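Version 1.2 of the Plillach Kitchen Demonstrations. Released Mar 4, 2023. This card replaces the short notes that accompanied version 1.1.

# Plillach Kitchen Demonstrations

## Summary

Plillach is a collection of demonstrations in which a human operator guides a robot arm through small sorting and placing tasks on a kitchen counter. Each demonstration was recorded either by remote control, with a handheld leader arm, or by kinesthetic guidance, with the operator holding the follower arm directly. The collection contains 1,814 accepted demonstrations. It is maintained by the Manipulation Group at Emonwood.

Questions about the recordings should be addressed to Araceli Tejada. Questions about file formats and the loading library should be addressed to Dušan Halás.

## Tasks

Tasks are grouped into three families:

- `nest`: place one piece of kitchenware inside another
- `unnest`: remove a piece of kitchenware from a larger one and set it on the counter
- `shift`: move a piece of kitchenware to a new position without lifting it above rim height

Every demonstration carries a one-sentence instruction in English, written by the operator before recording began. Instructions were not edited afterward, except to correct spelling. Operators were free to name objects as they wished, so the same item may be called a dish in one instruction and a spoon rest in another.

## Collection procedure

Operators completed a practice period of 40 minutes with the Holub leader arm before contributing to the collection. Practice recordings are not included.

Objects were placed by a second person following a printed layout card. The operator then performed the task once, at a comfortable pace, and marked it as a success or a failure with a foot pedal. Failed attempts were kept only where the operator recovered and finished the task in the same recording. There are 168 such recordings, and they carry the flag `recovered: true`.

Kinesthetic recordings were made in two passes. In the first pass the operator moved the arm by hand. In the second pass the arm replayed the stored joint path with the operator standing clear, and only the second pass was saved with video. Hands therefore should not appear in the wrist view. Users who find an exception are asked to report the episode number.

## Contents of each episode

| Field | Description |
|---|---|
| `wrist_rgb` | Color video from the wrist camera |
| `joint_pos` | Follower joint positions |
| `leader_pos` | Leader joint positions; empty for kinesthetic episodes |
| `grip` | Commanded finger opening |
| `instruction` | Operator's instruction |
| `mode` | `remote` or `kinesthetic` |
| `recovered` | True if the episode includes a corrected error |

No external camera view is provided in this version. The side camera used in version 1.0 was moved several times during collection without a record of its position, and its video has been withdrawn.

## Splits

The held-out set consists of 58 layout cards that do not appear in training. Splits are made by layout card and not by episode, so that repeated demonstrations of one arrangement remain together. Results on earlier random splits should not be compared with results on this one.

## Known limitations

Transparent items are difficult to segment in the wrist view, particularly where the counter surface is visible through them. Reflections on polished stone change with daylight, and exposure was left on automatic. One finger often covers part of an object close to the gripper, and users who train on single frames should expect missing contours.

Remote episodes are slower than kinesthetic ones near contact. The Barnar loader offers an optional resampling step, which is off by default.

Nineteen episodes recorded in October have a fixed delay between video and joint data. They are listed in `delay.csv`. A corrected copy is in preparation.

## Terms of use

The collection may be used for research and teaching. Redistribution of modified copies is permitted if the changes are stated in the accompanying card and the version number is altered.

## Sample wrist view
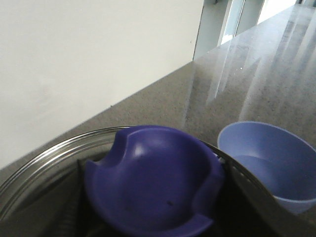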